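Unit 5: Perspective Projection and Vanishing Points
Course notes, H. Swanepoel
Read with Humphreys, chapter 3

5.1 Setup

A pinhole camera sits at the origin and looks along the positive Z axis. A point (X, Y, Z) in front of it lands on the image plane at x = fX/Z, y = fY/Z, where f is the focal length in pixels. Image coordinates are measured from the principal point until section 5.4. Lens distortion is ignored throughout this unit. Humphreys writes the focal length as d; the notes and the problem sheet use f.

Worked case: f = 525, X = 3, Z = 5 gives x = 315. Doubling both X and Z leaves x unchanged. A single view fixes the direction of a point and says nothing about its distance along the ray.

5.2 Lines and their vanishing points

Take a line through the point A with direction D = (a, b, c). As we move along the line, its image tends to (fa/c, fb/c). The point A drops out of the limit, so all lines with direction D share one vanishing point. If c = 0 the line is parallel to the image plane and the limit is at infinity. Parallel lines of this type stay parallel in the image.

Every plane has a vanishing line, made up of the vanishing points of all directions lying in that plane. For a ground plane this is the horizon. A camera held level puts the horizon through the principal point. Pitching the camera moves the horizon up or down, and rolling it turns the horizon by the roll angle in the opposite sense.

With roll present, level edges and upright edges both run at a slant, and the usual cues for "up" in the image are lost. The world has not changed; only the rotation R between world and camera axes has. Apply R to each direction before taking the limit above.
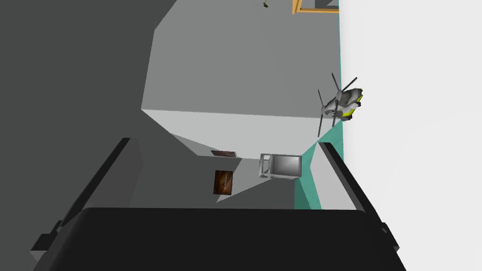
5.3 Recovering rotation

Suppose three mutually perpendicular directions have finite vanishing points v1, v2 and v3. Write each as a ray (x, y, f) and scale it to unit length. Up to sign, the three rays are the columns of R. Two vanishing points are enough when f is known, as the third column is the cross product of the first two.

If f is unknown, perpendicularity gives x1x2 + y1y2 + f^2 = 0. Solve for f. A negative value of f^2 means that the points were badly located or that the directions were not perpendicular.

5.4 Problems

1. Two perpendicular directions have vanishing points (525, 0) and (-525, 0). Find f.
2. Repeat problem 1 with the second point moved to (-170, 0). State the change in f.
3. Show that the vanishing line of a plane with normal N is the set of (x, y) with N . (x, y, f) = 0.
4. The principal point is moved from (0, 0) to (170, 170). Rewrite the condition in 5.3.

Solutions to problems 1 and 3 are due 6 April 2025.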